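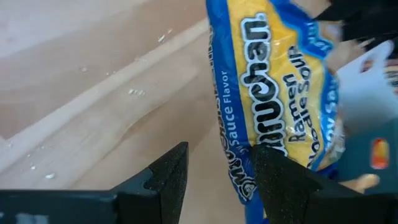
A package of Maruchan instant ramen.

Home | News | Food | Archive
Search this site Go
August 3, 2000
By Consuelo Ledesma

Crescencio Palacios has run the night kitchen at Plorelance, a boarding house in Trujillo, for 16 years. He started as a dishwasher at 15.

"We had one burner and a lot of noodles," he said. "You learn what an egg can do."

Tenants pay by the week and eat at 9. Palacios cooks for whoever signs the sheet by the door. Soup sells best – he adds cabbage, lime and whatever pork is left from lunch.

"People come off a shift and they want salt," he said.

He plans to add a second stove in November. The owners have agreed to pay for half.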